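Eyeglass case

An eyeglass case is a small container used to store and carry eyeglasses or sunglasses when they are not being worn. It protects the lenses from scratches and the frame from bending. Cases are usually grouped by how stiff they are (hard, semi-rigid or soft) and by how they close.

Construction

A hard case has a shell of metal, molded plastic or pressed board, covered on the outside with fabric, leather or imitation leather. The two halves meet at a spring hinge that holds the case either fully open or fully shut. The inside is lined with flocking or a short-pile cloth. Hard cases resist crushing but take up the same space whether or not they hold glasses.

A soft case is cut from one or two pieces of flexible material and sewn or glued along the sides. It guards against scratches and dust but gives little protection against pressure. Semi-rigid cases fall between the two, with a stiffener placed between the lining and the outer cover.

Flap cases

The flap case is a pouch with an extended back panel that folds over the opening. The flap is held by a snap, a concealed magnet, a tab and slot, or friction alone. Outlines vary. A rectangular case has the same width from end to end, while a trapezoidal case narrows from one side to the other. Black and brown are the most common colors, and many cases have a plain face with no lettering.
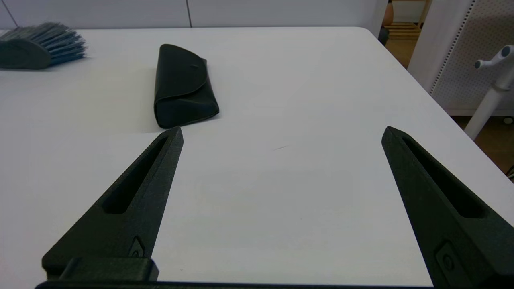 Black eyeglass case with a fold-over flap, on a white table.

Snaps are simple to replace but can leave a raised point on the inner face of the flap. For this reason some makers set the snap near the flap edge, clear of the lenses. Magnets leave the inner face smooth and are covered by the lining on both sides.

Sizes

There is no single standard size. The Lomville pattern guide, compiled by Sepehr Heydari, lists 37 outlines for flap cases. Of these, 8 are intended for folding reading glasses and 7 for wraparound sunglasses. The guide gives a width of 60 mm for its narrowest reading-glass pouch, measured flat and empty. Terms such as "medium" and "large" differ between makers, and the inside length is the more useful figure when matching a case to a frame.

Care

Loose grit in the lining is a common cause of lens scratches. The lining can be cleared with a dry, soft brush – worked from the closed end toward the opening – or turned out where the construction allows. Smooth outer covers are wiped with a slightly damp cloth and left open to dry. Solvents can lift the finish on imitation leather and weaken glued seams.

See also: Eyeglasses; Lens cloth; Snap fastener

Shares: 7 | Comments: 0

This site uses cookies to remember your reading settings. Accept | Settings

Contact | Copyright Banitgate Reference | Back to top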